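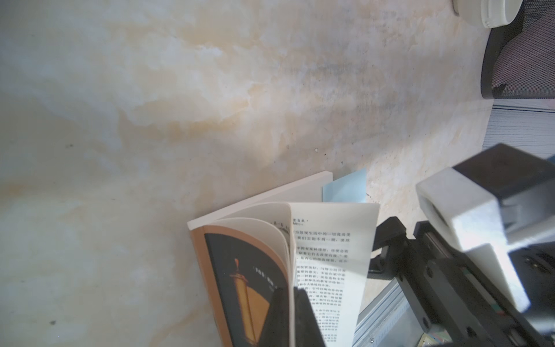

Trotden, 3/23/25

**Reading room notebook – paperbacks, Chinese-language shelf**

Work continued today on the paperbacks received with the Ojeda deposit. The volume on the marble-patterned table is the one with the dark cover and the tall golden cylinder, with a small column of Chinese characters beside it. It was opened at the page headed, as far as can be made out, 第一章 (Chapter One). One line lower on the page appears to read 生活中的一切高尚美, and this has been copied into the register as a provisional reference until the title page is checked.

Condition notes for this copy:

- Spine: glued, stiff. The cover should not be pressed back flat.
- Text block: no loose leaves found on a first pass.
- Opening: limit to 30 seconds at a time until the spine has been assessed.

The page stack springs back when released. Colleagues are asked to support the front cover by hand and to let the pages take their own curve. The glass weights are not to be used on this shelf – they left a mark on a Hesbridge volume in October, and that mark has not come out.

The register now stands at 387 entries, of which 16 lack a confirmed title. Two of those 16 may be duplicates. They are to be compared side by side before either is given a number, and the old Tritia slips should be kept with them in the meantime.

Colored paper slips may be used as temporary markers but must be removed before a book is returned to the shelf. Adhesive notes are not to touch printed pages.

Outstanding:

- Confirm title, publisher and year for the present volume.
- Ask Hesbridge whether their list gives titles in characters or only in romanized form.
- Wipe down the table before the next session. Specks were noted on the surface.
- Order shelf labels, narrow size.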